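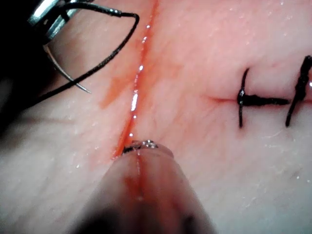

My list of household jobs that a machine still can't do has been on the kitchen wall since May. Vacuuming came off it years ago, and so did mowing. Washing dishes is half crossed out, as the dishwasher washes them and I still load it. The entry with no mark at all against it is mending: a sock with a hole, a split pillowcase seam, a button hanging by two strands.

It is a small chore by hours. I timed a month of mine and got 70 minutes in total, most of it spent on one duvet cover. I keep it on the list as a measure. Mending combines nearly everything that general-purpose arms are bad at: a soft workpiece, a thin flexible tool path that trails behind the needle, two hands that must exchange a part, and a result that only shows its faults under load.

The nearest thing I know to a robot that mends is a robot that sutures. The mechanical task is close enough to be worth studying. There is a slit, it has two edges, and a curved needle has to enter one side, leave by the other and take a thread with it. Then comes a knot. The cloth equivalent would be a slip stitch on upholstery, which is also done with a curved needle and for the same reason: you can't get behind the work. 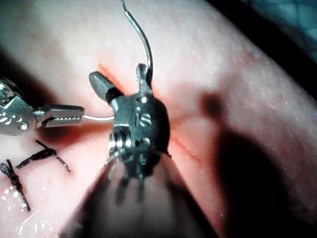
Needle in one instrument, thread in the other, two finished stitches at lower left.

Start with the hardware, which is better than what we would ever put in a laundry room. The wrists are cable driven. That keeps the motors away from the tip, so the moving part can be small and light, and it gives the jaws pitch and yaw close to the point of contact. A typical shop-floor gripper is a parallel pair of fingers at the end of a heavy wrist. To rotate a needle through an arc with one of those, the whole forearm has to swing round the needle's centre, and it will usually hit the table on the way.

The price of cables is that they stretch and rub. The joint angle you command and the joint angle you get differ by an amount that changes with load and with recent direction of travel. A person watching the picture corrects for this without thinking. Software that trusts the encoders does not, and will place a point beautifully in its own coordinates, 2 mm from where you wanted it. In cloth, that is a crooked seam. On a narrow slit it can mean missing an edge altogether.

The second problem is thread. A rigid part has a pose, six numbers, and you can estimate it. A length of thread has as many shapes as you care to give it, and the one it takes depends on how it was last let go. It also gets in front of things. Any planner that models the needle well and the thread loosely will eventually pass the needle through its own loop. I do this myself with buttons.

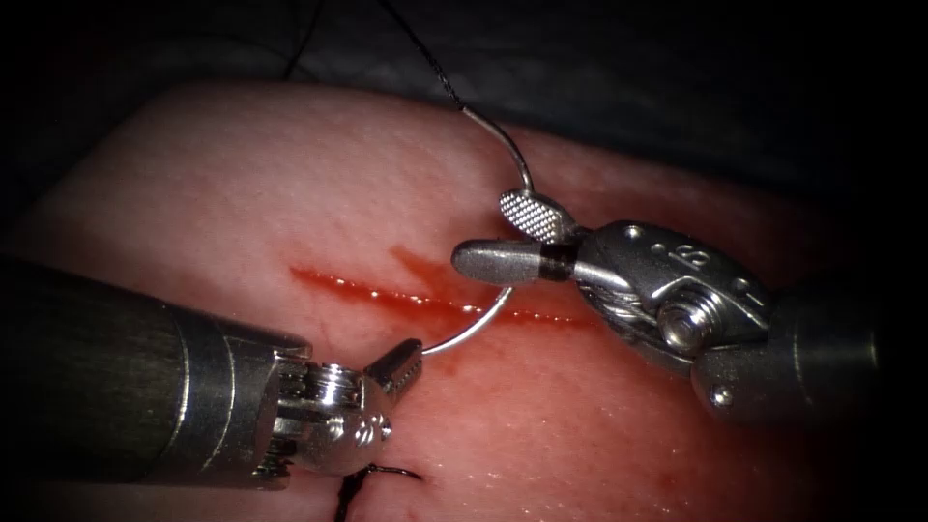
Reading time: 7 minutes

The handover deserves a section to itself. One set of jaws has the needle, the other waits near the point with its jaws open, and for a moment both must hold it before the first lets go. If the two grips disagree slightly about where the needle is, the needle turns. A curved needle in flat or knurled jaws has a stable orientation and several nearly stable ones, and a small twist during the exchange moves it from the first kind to the second. The next bite then goes in at the wrong angle.

I spent part of last winter trying this at home with two cheap arms, an upholstery needle and a square of felt stapled to a board. The arms are Saliba kits, bought second-hand in Trumbridge, with 3D-printed jaws faced in strips cut from a rubber jar opener. I scripted the passes and ran 100 handovers over several evenings. A fixed script with no camera correction got through 7 in a row at best. The common failure was rotation, as above. Next came the receiving jaw closing on the thread as well as the needle, after which everything that follows is wasted motion.

Adding a camera above the board helped with the first fault and did very little for the second. From above, the arms cover the work at exactly the time you need to see it. A camera near the jaws sees the tip well and loses the wider layout, so you want both views and some way of deciding which to believe. I haven't got that working. My present code takes the overhead view until the jaws are close, then switches, and there is a visible jerk when it does.

So, can machines do chores yet? Sorted by material, my answer is:

Rigid and known: yes. Pranen's bin-picking cell handles boxed goods all night, and a fault generally means somebody put a box in upside down.

Rigid and unknown: mostly, slowly.

Flat cloth: in a controlled setting. The Dernent folding table does towels well. It does shirts if you button them first, which is the part I wanted rid of.

Cloth plus thread: no, outside of sewing machines, which solve the problem by removing it. The fabric is clamped flat, the needle goes straight up and down, and the lower thread lives on a bobbin underneath. It is a very good solution and no use for the toe of a sock.

That last group is where I expect to be wrong first. Much of the difficulty is in perception and contact, and those improve with data in a way that cable stretch does not. I would still put the hardware cost well above the value of my socks for a long while.

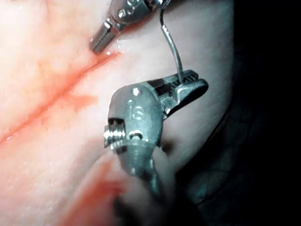 Afaf Semaan wrote to me after reading a draft and objected to the whole comparison. Her point was that a stitch in a wound and a stitch in a sock are judged by different tests. A suture has to hold two edges together at a sensible tension. A darn has to make new cloth across a gap, which means weaving, with dozens of passes that depend on each other. By her reckoning a split seam is the fair equivalent, and I should strike socks from the argument and keep the pillowcase.

She is right about the darn. I have split the entry on the kitchen list into "seams" and "holes", with buttons under seams for now, and the felt on the board has been replaced with an old pillowcase. The first run got as far as the second stitch before the thread went round the left wrist. I'm going to try a shorter thread and a darker cloth, and lower the lamp.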